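Cable clips or velcro on a standing desk?

dorin_ene
Evening all! I finally moved my desk away from the wall (only took me until November) and now every cord I own is on display. Velcro wraps or those little stick-on clips? My wife votes for hiding the lot in a box.

ZutauPete
Velcro, every time. Clips let go after one summer, and you end up crawling under there with a flashlight saying things you shouldn't.

kianoush_s
Oh, I have to disagree, Pete, with love! Mine have held for 300 days and counting. Wipe the surface with alcohol first, and leave plenty of slack wherever something bends or goes up and down.

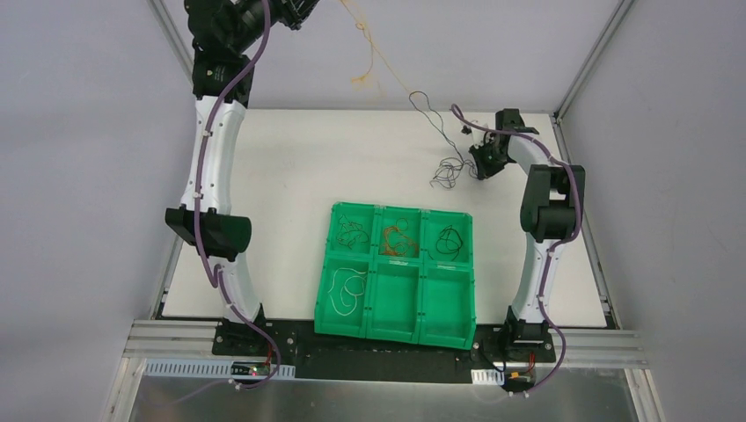 Purple cable, small white clips, loop left near the elbow.

ZutauPete
Fine, that's tidy. I'm still keeping my velcro.

dorin_ene
Thank you both! Clips on the legs, then, and velcro underneath. I'll start Friday.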